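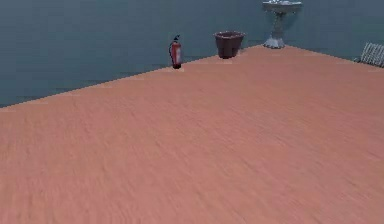
Choosing a colour for a small bathroom is harder than choosing the tile, and many people do it in the wrong order. They fall in love with a paint card in the shop, they buy two tins, and after one week the room feels like a different room. I want to explain how I do it now, after three bathrooms of my own and two for relatives. The method is slow but it is cheap. My favourite pair for the moment is a terracotta pink floor with a dark slate-blue wall, and a pedestal sink goes well with this pair because you still see the floor under it. If you prefer grey and white, the steps are the same.

What you need

One sample pot for each colour you are considering (three is enough)
Sheets of thick white card, A3 size or bigger
A small foam roller and tray
Painter's tape
Pencil, tape measure, notebook
A spare piece of your floor tile or vinyl

Step 1. Start from the floor

The floor is the most expensive thing to change, so it decides. Take your spare piece of flooring to the window and look at it in the morning and in the evening. A pink or orange floor becomes stronger at night under warm lamps. A grey floor can turn a little green. Write down what you see, with your own words. I once wrote "like old brick, a bit dusty" and it helped me more than the name on the box.

Step 2. Paint cards, not walls

Do not put the sample directly on the wall. The old colour will be around it and your eye will be confused. Paint the whole card, two coats, and leave no white border. Let it dry overnight. Dark blues especially look much lighter when they are fresh, and I have seen people reject a good colour after ten minutes for this.

Write the name of the colour on the back of each card. You will believe you can remember it. You will not.

Step 3. Move the cards

Fix the first card low on the wall, so that it touches the floor. Leave it one day. Then move it to the height of the mirror, and then to the corner with the least light. A dark colour in a dark corner can look almost black, and you should decide if you like this or not. Do the same with the other cards, but never two cards side by side on the first day.

My neighbour Wilma Baxter keeps hers up for two weeks. For me four days are enough.

Step 4. Measure and calculate

Measure the width of each wall and multiply by the height. Take away the door and the window. My last bathroom, in the old house in Umholm, had a back wall 306 cm wide, and with the short walls I needed one big tin for two coats and a small tin for corrections. Buy all your paint on the same day and check that the batch number is the same on every tin. If it is different, mix the tins together in a clean bucket before you begin.

Step 5. Prepare the surface

Wash the walls with sugar soap, rinse, and wait until they are fully dry. Fill the holes and sand them. For a dark colour ask the shop for a grey tinted primer — with a white primer you will need a third coat, maybe a fourth. I used the Takent bathroom primer and I was satisfied, but the smell stays for two days.

Step 6. Paint

Cut in along the floor and ceiling first with an angled brush, then roll while this edge is still wet. Work from the top to the bottom, one wall at a time, and do not go back to a part which is starting to dry. Dark paint shows every mark of the roller. Remove the tape when the second coat is just touch dry, pulling it slowly and away from the paint.

Wait at least a week before you take a long hot shower in there. Keep the fan on, or the window open.

What did it cost

My total with rollers and tape was $108. The sample pots were a quarter of that.

Updated 2022-08-09: corrected the drying time in step 2.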